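Print this article | E-mail this to a friend

The Long Afternoon of the Office Snack Drawer

By Benito Urquijo

Every workplace I have ever been paid by kept a snack drawer, and every one of those drawers was run on trust, which is to say it lost money. At the Tultstead water district, where I spent my twenties reading meters, the drawer was a filing cabinet marked PENDING. You put a quarter in a coffee can and took a granola bar. By Friday-type hours the can held buttons.

I bring this up having just visited Nimholm, a town of 778 people and, by my reckoning, the last place in Faltdale County where the honor system still pays its own way. The town clerk's office stocks a shelf behind the counter. Residents waiting on a dog license help themselves and leave whatever seems fair. Last November the shelf turned a profit of $20, and the argument over how to spend it took up 2 meetings. A new shelf was proposed. So was a better can.

What you learn from a shelf like this is how people feel about each other. The good stuff goes early, to people who come in with no business to do and stay to ask after the clerk's knee. The pretzels go to contractors. The rice cakes stay where they are, and have, I'm told, seen out one mayor and most of another.

Compare the vending machine. Kombo, which leases them to half the offices in the valley, put one in the Faltdale courthouse with a card reader and a screen that wishes you a great day. It has never been short a dime. It has also never let a juror slide until payday, and when it keeps your bag of chips hanging by one corner, there is no one to be mad at but the chips. I watched a grown bailiff reason with it. He lost.

I don't want to make Nimholm sound like heaven. There is a handwritten sign over the can reminding "certain people" that a nickel is not a donation, and everybody in town can tell you who it means. He can tell you himself. He says he's good for it.

E-mail this to a friend | Print this article
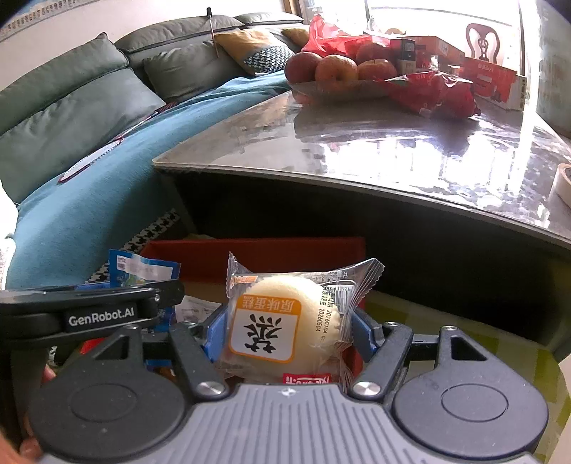
I paid a dollar for my own snack, got no change, and didn't ask for any. On the way out I went back and took a second one, figuring we were square. The clerk watched me do it, and wrote something down.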